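Bag handling (household robotics)

Bag handling is the part of household robotics that deals with picking up, opening, filling, closing and carrying thin plastic bags. It is usually studied as part of the wider chore of taking out the trash, and is also of interest to shops and small warehouses where loose goods are packed by hand. As of July 17, 2024, no home robot on general sale could do the whole chore without help in a home it had not been set up for.

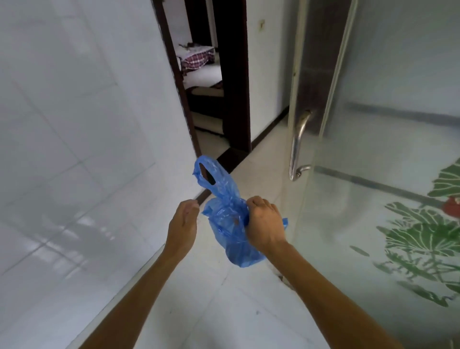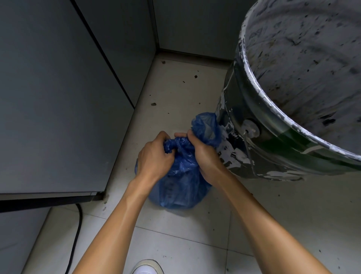 Trash removal is often named by householders as a chore they would gladly give to a machine, and it looks simple on paper. A robot has to find the bag, gather its top, close it, lift it and carry it to a bin or a door. The trouble begins with the bag itself. Thin plastic has no fixed shape, and it folds over itself in ways that are hard to predict. When a bag is full and standing on the floor, one hand can hold the twisted neck while the fingers of the other pull at the plastic beside it, and a loose flap may still stick up out of the grip. People deal with this by feel. Most robot hands have little or no sense of touch, and a control program that relies on cameras must guess which fold belongs to the rim, which to a handle and which to the side of the bag.

Perception

See-through plastic is a known problem for depth cameras. Light passes partly through the film and partly bounces off the creases, so the measured surface is full of holes and false points. Glossy floor tiles and glass doors add to the errors. Early systems avoided the problem by using thick, dark bags on a matte table, which made results look better than they were in ordinary rooms.

Later work moved away from measuring the full shape. Programs were trained to mark only the useful places on a bag, such as the rim or the base of a handle, and to try again when a grasp failed. Marta Kravets, an engineer at the research firm Holovko, argued that a robot does not need to know where every wrinkle is as long as it can tell whether it has hold of one layer or several. Her group fitted fingertips with small pressure pads and used the readings to decide whether to pull or let go.

Closing the bag

Closing is generally considered the hardest step. Three methods are in use.

Gathering and twisting is the easiest for a machine. One gripper holds the neck while the wrist of the other turns. The twist comes undone when released unless a clip or tie is added.

Knotting by the handles requires two arms and a good deal of room to move. The handles must be found, separated and passed around each other, and they stretch as they are pulled. A person may switch grip several times during one knot without noticing. Each change of grip is a chance for a robot to drop the work.

Heat sealing and drawstring closing avoid the knot altogether. Both depend on special bags or a special bin, so they are sometimes left out of comparisons.

The Pivar trial

The best documented test of the chore was carried out by Pivar, a maker of two-armed mobile robots, in rented apartments in the town of Leneck. It began in April and used ordinary thin carrier bags of the kind many people reuse as trash liners. The machines made 3369 attempts at picking up and closing a bag. Tests were run in kitchens, hallways and work areas, with the furniture left where it was.

The robots did well at reaching for a bag that stood alone on an open floor. Results fell sharply when it stood in a tight space, such as the gap between a cabinet and a bucket, because the arms had to come in from above and the planner often rejected every path. Power cords on the floor also caused stops. The base was programmed not to drive over them, and it could not always find another way around.

Knots took much longer than twists. Pivar limited each attempt to 5 minutes, after which a supervisor stepped in. Dexter Mahmoud, who led the trial, said afterward that the company would supply its next model with clips and leave knots for later. Critics noted that the trial did not include leaking bags or bags with sharp contents, both of which are common in real homes.

Carrying

Once closed, a light bag is fairly easy to carry. The remaining problems are swinging and snagging. A bag held by its neck swings as the base turns, and the film can catch on door handles, hinges and furniture corners. Partly open doors are awkward as well, particularly for a machine with both arms in use. Some designs hang the bag on a hook mounted on the base — this frees the arms but makes the robot wider. Stairs are beyond most wheeled machines.

Commercial use

Progress has been faster on the shop floor, where the bag, the lighting and the work height can be fixed. Packing stations sold by Dolmont hold a stack of bags on a metal frame and open each one with a puff of air. The machine never handles a loose bag. Dolmont states that one station takes up the space of 2 human packing places and that about 1400 bags can be loaded at a time. A worker is still needed to clear jams and to pack odd-shaped goods.

Such stations are not considered a step toward a household machine by most people in the field. They work by removing the variation that a home robot would have to accept. The opposite approach, teaching a general robot from recordings of people doing the chore with their own hands, has produced smoother motion and better recovery from dropped bags, though reliable knotting in unfamiliar rooms has yet to be shown.

See also: Cable handling; Laundry folding; Mobile manipulation; Robot gripper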